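Liudmyla Kushnir
1/ J'ai repris les cours du soir de maths pour adultes en mars, à la maison de quartier. Douze inscrits, deux heures, niveau « je n'ai plus touché une division depuis le collège ». Quelques notes sur le calcul mental, on me les demande souvent.

2/ Première chose : presque tous les adultes que je reçois savent plus de choses qu'ils ne le croient. Ils rendent la monnaie, ils adaptent une recette, ils comparent deux forfaits de téléphone. Ce qui bloque, c'est la feuille, et surtout l'opération posée en colonnes.

3/ Donc je commence sans poser. 48 × 9, par exemple. En colonnes, la moitié du groupe se crispe sur la retenue. À l'oral : 48 × 10, ça fait 480, on enlève 48, il reste 432. Deux étapes, et la deuxième se coupe en morceaux : 480 moins 40, puis moins 8.

4/ On me dit parfois que c'est une astuce, que ce n'est pas « la vraie méthode ». C'est la distributivité, vue en cinquième. Je donne le mot à la fin de la séance, quand tout le monde s'en est déjà servi.

5/ La table qui pose le plus de problèmes reste celle de 7, puis celle de 8. Je ne fais pas réciter. On part de ce qui est sûr (les doubles, les 5, les 10) et on reconstruit. 7 × 8, c'est 5 × 8 plus 2 × 8, donc 40 et 16.

6/ L'écriture compte aussi. Un 6 fait trop vite devient un 0, un 1 sans crochet passe pour un 7, et on cherche l'erreur de calcul pendant dix minutes alors qu'elle est dans la main. Je demande des chiffres grands et espacés, y compris les miens.

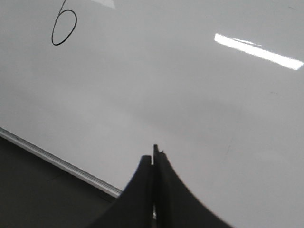
Garnby répond que chez lui c'étaient les 4 et les 9 qu'il confondait, jusqu'au bac, et qu'il perdait des points tous les ans à cause de ça. Il demande si le papier quadrillé aide vraiment ou si on finit par en dépendre.

7/ Pour moi ça aide, oui. Un chiffre par carreau pendant les premières semaines, ensuite feuille blanche pour ceux qui veulent. Je n'ai vu personne rester coincé au quadrillage, et si ça arrive ce n'est pas grave.

8/ Les divisions maintenant. Je passe par les multiples : 2000 divisé par 48, on cherche d'abord ce qu'on connaît. 40 fois 48, ça fait 1920. Il reste 80, donc encore une fois 48, et il reste 32. Réponse : 41, reste 32. C'est plus long à écrire que la potence mais on sait à chaque ligne ce qu'on est en train de faire.

9/ L'ordre de grandeur avant le calcul, toujours. 2000 divisé par 50, c'est 40. Si on trouve 410 ou 4, on sait qu'on s'est trompé avant même de vérifier. Au travail ou devant un devis, c'est ce qui sert le plus.

10/ La calculatrice est autorisée, mais en dernier, pour contrôler. On écrit d'abord son estimation à côté.

11/ Côté matériel : un cahier à petits carreaux, un crayon, une gomme. Pas besoin d'acheter une méthode. Pour s'entraîner chez soi, cinq minutes par jour valent mieux qu'une heure le dimanche soir.

12/ Prochain fil sur les pourcentages, en particulier les remises successives (non, 20 % puis 30 %, ça ne fait pas 50 %). Si vous avez des tickets de caisse ou des devis incompréhensibles, envoyez-les-moi en message privé, je les utiliserai sans les noms.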